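Print this page | E-mail this release

MEDIA RELEASE — FOR IMMEDIATE USE

Clasard Young Energy Researchers Prize: entries open for second year

Last updated: 1 October 2018

Entries are now open for the second Clasard Young Energy Researchers Prize, for people in the first eight years of a career in renewables, storage, grids or energy efficency. Open to engineers, yes, but also to planners, economists, tradies and anyone doing community energy work. Free to enter. Closes end of November.

Last year's prize drew 339 entries, well up on what Clasard had planned for, and the judging ran over by a fortnight as a result. More judges this time. Shorter form too — two pages, down from six.

Four categories:

Storage and Grids
Homes and Buildings
Regional and Remote Supply
The Karakaya Award for best first published work

The Karakaya Award is new. It is named for the Karakaya wind site, where Clasard ran its first graduate placements, and is open to anybody whose first paper, report or thesis came out in the past two years. Co-authored work is fine. Tell us which bits are yours.
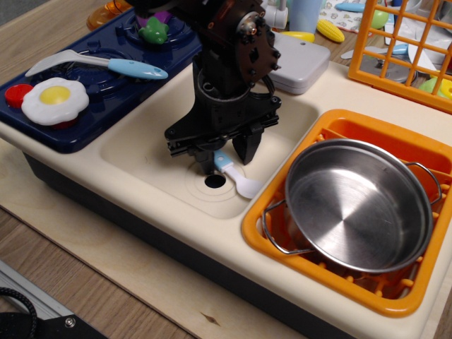

A toy spoon in the basin of the play kitchen, with a toy fork and fried egg on the stovetop.

Bontu Tekleab, who heads the prize program at Clasard, said the first year had shown how much good work goes unseen outside the big labs.

"We had entries from people running a hot water trial off a laptop in the spare room," she said. "Really solid stuff. Some of it had never been in front of an audience. So this year there's a speaking slot for every finalist, ten minutes each, plus questions."

Finalists will present at the Narnavska Centre, with the awards dinner following on the same evening. Seats for the dinner are limited to 200 and finalists get two each. Remaining seats go on sale once the shortlist is out.

Each category winner recieves $2,857 towards travel, equipment or further study, and a six-month mentoring place with Lumel, the prize's supporting partner. Lumel will match winners with a mentor in their own field where it can. Runners-up get a certificate and a free seat at next year's event. 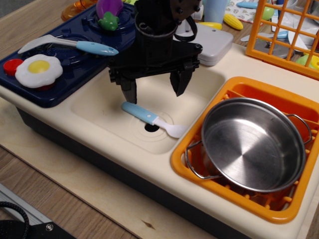

Travel help is available for finalists coming from more than three hours away. Ask early. There's a box on the entry form, tick it and someone will ring you, or send a note with your entry if the box doesn't work on your phone (being fixed).

Supervisors and employers can nominate but the nominee has to sign off before the closing date. Self-nomination is welcome and was the most common route last year. Previous entrants can have another go, previous winners can't. Judges' decisions final, written feedback for all finalists.

Entry forms and the full conditions are on the prize page of the Clasard website. Media enquiries to Bontu Tekleab through the Clasard press desk.

— ENDS —

Print this page | E-mail this release

Reader comments (3)

kelpie_solar: Is eight years counted from graduation or first job? I had three years off with the kids in the middle.

Clasard Press Desk: First job, and career breaks don't count towards it. Will add that to the conditions, thanks.

R. from up north: Good to see regional supply get its own category. Entered last year under storage and never felt like the right fit. Will have another crack.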